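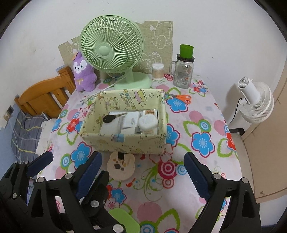
I finally closed out the spending sheet for the gripper project. The limit was 255 and I went over by 4, all of it shipping from Rostby.

The Soltis finger pads were the biggest line. I bought 4 and should have ordered spares with them. The Derkelik pins were cheap, so they stay on the list for July. Wunderlich quoted me 50 for a carrying case and I passed.

Props cost nothing. Small household items and a fabric box cover most of the tasks I have planned.
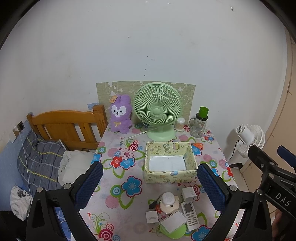

*The box empty, with the adapter and remote in front of it.*

Next month's money goes to pads first. A second table can wait.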